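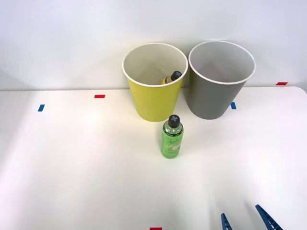 Green bottle at the pick position, yellow bottle already in the yellow container.

Student Projects | Robotics | Lab Reports
06/07/2020
By Melaniia Pasichnyk

Unexpected gripper release during the bottle sorting task

This report covers a fault we found in the sorting project at Devwood. The task is simple. The arm picks up a bottle from the table, carries it to one of two containers by the back wall and lets go. The yellow bottle goes in the yellow container and the green one goes in the gray container. Our control program, Cimine, plans the moves and sends the finger commands. A second program, Ackah, reads the wrist camera and tells Cimine where the bottle is.

In February we ran the task 152 times for the midterm demo. On six of those runs the fingers opened before the bottle was over the container. Most of these drops landed on the table and the bottle rolled. One went over the front edge onto the floor and cracked at the cap. Nobody was hurt, but a person had been reaching for the clipboard on that side a minute before, and our supervisor told us to stop running until we had an explanation.

At first we blamed the grip. The bottles are smooth and heavier than the blocks we started with, and the shoulder is rounded, so a slip seemed likely. We raised the closing force twice. The second setting dented a label and the drops kept happening at the same rate.

The finger position log settled it. In a slip, the fingers should close a little more as the bottle leaves. In all six cases they had moved to fully open, at normal speed. They had been told to open. 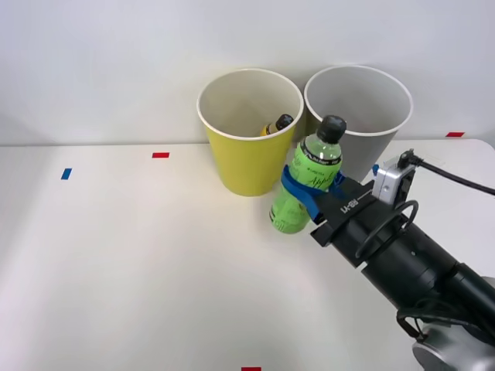

What caused it

Cimine has a timeout on the camera. If no new picture arrives for 800 milliseconds, it assumes the camera is lost and goes to a safe state. I wrote the safe state in the fall, when we were still testing with foam blocks and were worried about pinched fingers. It did two things: stop the arm and open the gripper. With a foam block a drop did not matter, and we never looked at that line again.

The camera was not really lost. Ackah saved a debug picture to disk at every stage of a run, and sometimes the disk took too long. The save was in the same loop that passed pictures on to Cimine, so a slow save looked exactly like an unplugged camera. It happened more on afternoons when the Ladorstead group was copying data to the same drive, which is why we could not reproduce it on a quiet morning.

To confirm this we added a delay to the save by hand. Every run with a delay longer than the timeout ended in a drop, at whatever point the arm had reached. We did these tests with the arm held low, so the bottle fell about 60 mm at most — with a towel under it.

Changes made

The safe state now depends on whether the gripper is holding something. If it is, the arm stops and the fingers stay closed until a person presses the release key. If it is empty, the fingers open as before. Saving pictures was moved to a separate process, and Ackah now sends a short "alive" message that does not wait for the disk. Cimine writes a reason next to every open command in the log. That last change took ten minutes and would have saved us most of three weeks.

We also taped a line on the floor and nobody crosses it while the arm is enabled. The clipboard lives on the other bench now.

The closing force went back to the original value.

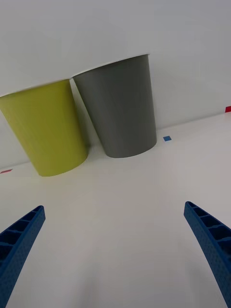 Is it safe to keep the gripper closed when the camera fails?

For a bottle, we think so, as long as the arm has stopped and someone can release it by hand. It would be the wrong choice if a person's hand could be between the fingers, and the emergency stop still cuts everything regardless of what Cimine wants.

Remaining problems

The check for "holding something" uses finger width only. A very thin object would read as empty, and the old behavior would come back. We do not use thin objects in this project, but the next group might, so there is a note at the top of the settings file. Motor current would be a better signal. I started on that and the readings were too noisy to use without filtering.

We have also not tested what happens if the camera stops in the half second when the fingers are closing. The code should finish the close and then stop. Someone should try it with a foam block before trusting it with a full bottle.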